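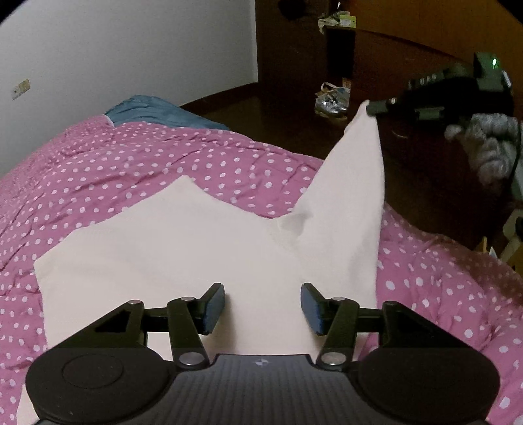

A white garment laid out on a bed with a polka-dot comforter, one side lifted into a peak.

Residents moving into shared housing at Hirnoslow receive a set of keys, a fire safety sheet and, for the past year, an invitation to a two-hour session on looking after clothes and bedding. The session is led by Reshma Van Wyk, household skills coordinator for the Skorkden Residential Service, who spoke with the newsletter on 2025-04-07 about folding, storage and the condition of the average wardrobe shelf.

Van Wyk came to the post after a long period in the linen department of the Van der Merwe guesthouse, where she was responsible for 900 sheets and an inventory that had to be signed every evening. She describes the change of scale as considerable.

"In a guesthouse, everything is the same size," she said. "You learn one fold and you repeat it. In a bedroom you have a sweater, a shirt, a blanket and a pair of jeans, and they all have to go on the same two shelves."

The sessions are held in residents' own bedrooms. Van Wyk considered using the common room, which has long tables, and decided against it after the first month. Most people fold on the bed, she noted, and a bed behaves differently from a table. The surface gives under the hand, and a comforter slides along with whatever is placed on it.

"I ask people to pull the comforter flat first and push any loose blanket up toward the head of the bed," she said. "After that you have a work area. It does not need to be perfect. It needs to be bigger than the thing you are folding."

A light-colored top is usually the first item. Van Wyk teaches residents to spread the garment fully, smooth it from the middle outward, and then take hold of one side and raise it until the fabric hangs from a single point. Creases that were hidden underneath tend to show at this stage, and the side can be lowered again along a straighter line. The other side follows, then the sleeves, then the hem.

Knitwear is handled with more care. "Do not pull a sweater by the shoulder seam," she said. "Take a good pinch of the fabric lower down, lift it slowly, and let the weight settle before you bring it over. A stretched shoulder stays stretched."

Working in pairs is encouraged for larger items. One person keeps the garment or sheet in position while the other lifts, and the two change places for the next piece. Wian Mofokeng, a resident who attended in September and now assists at the sessions, said he had been doubtful about the arrangement.

"I thought two people for a shirt was excessive," Mofokeng said. "For a shirt, it still is. But my roommate and I do all our bedding that way now, and we stopped arguing about it — mostly."

Storage takes up the second hour. The wardrobes at Hirnoslow were not designed for shared use, and their ledges often collect boxes, toiletries and paperwork. Van Wyk asks residents to clear one shelf completely before any folded clothing goes in. Items with no obvious home are placed in a bag on the floor and sorted at the end, with the resident deciding what is kept.

She is firm on that last point. "I do not throw out anything that belongs to a resident, and my assistants do not either," she said. "We can hold the bag open."

The service has set aside a budget of 4000 for the coming year, part of which will pay for shelf dividers supplied by Hikesance. A printed folding guide has also been prepared, and 250 copies are available from the front office. Residents who would like a session in their own room may leave their name and room number at the desk or dial extension 257.

Van Wyk asks that participants have one clean load of laundry ready on the day. Ironing is covered separately.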